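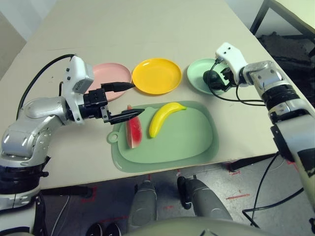
A two-armed robot at a tabletop with plates, a cutting board and toy fruit.

Equipment planning for two-arm manipulation cells

Equipment planning for two-arm manipulation cells is the work of specifying, budgeting and scheduling the purchase of a robot with two arms, together with the table, grippers, cabling, test objects and floor space it needs. The term is used mainly in research laboratories and training centers, where a cell is bought once and then changed many times over its service life. Planning for a fixed production line follows different rules and is not covered in this article.

Scope of the purchase

A cell is normally budgeted under four headings: the robot, the end effectors, the workstation and the consumables. The robot heading covers the arms, the torso or stand, the controller and the supplier's commissioning visit. End effectors are listed separately, even when they ship with the arms, as they wear faster and are replaced on their own schedule. The workstation heading covers the table, lighting, power and floor marking. Consumables include test objects, finger pads, tape, fasteners and spare cable.

Software licenses are handled in two ways. Some buyers place them under the robot heading for the first year and under running costs afterward. Others keep them out of the capital budget entirely. The second method makes the purchase price easier to compare between suppliers but hides part of the cost of ownership.

End effectors

Two-finger grippers are the usual first purchase. They handle plates by the rim, small solid objects and most kitchen items, and a damaged finger can be changed without removing the wrist module. The main figures to compare are opening width, closing force, finger length and the mass of the gripper, which is subtracted from the payload of the arm.

Gripper cable that runs outside the arm is cheaper to replace than internal cable, but it needs slack at every joint and can catch on the table edge. Plans should include at least one spare cable set per arm. Internal routing adds cost at purchase and usually requires the arm to be returned for service -- a delay that is often left out of the schedule.

Workstation

The table is chosen after the arms, not before. Its depth is set by the reach of both arms at working height, and the shared zone in the middle must be large enough for the task. A row of plates along the far side with a board in front is a common test layout: it makes each arm work near its own side and also reach toward the center. A plain, light surface with a matte finish helps the head camera separate objects from the background.

Floor tape is a minor cost and is frequently forgotten. It records the position of the robot and table so that both can be put back after cleaning or a move. Tape is renewed when it lifts, and the old marks should be removed at the same time.

Test objects

Toy food and plastic tableware are preferred for early work. They are light, do not spoil and can be replaced with matching items. Objects should be bought in duplicate from a single batch, as color and size vary between batches. The Pasau training workshop sets aside 200 dollars a year per cell for this purpose and charges any excess to the project that caused it.

Scheduling

Delivery time governs most plans. At the Pondamell site, the purchase was divided as follows:

Arms and controller: 9 weeks from order
Grippers: 4 weeks from order
Table and power: 8 weeks from approval of the floor plan

Orders for the table and power were released first, so that the room was ready when the arms arrived. The supplier, Kalniņš, required a signed floor plan before confirming the date of the commissioning visit.

Common omissions

Items often missing from a first budget are the second emergency stop, freight insurance, the disposal of packing crates, and operator hours for calibration. Calibration is repeated after any collision and after each gripper change. It is better entered as a running cost than as a single line at installation.

See also: Cable management; End effector; Payload; Total cost of ownership

Contact: Pallham Reference Desk | Last edited Wed 14 June | Copyright Pallham | Back to top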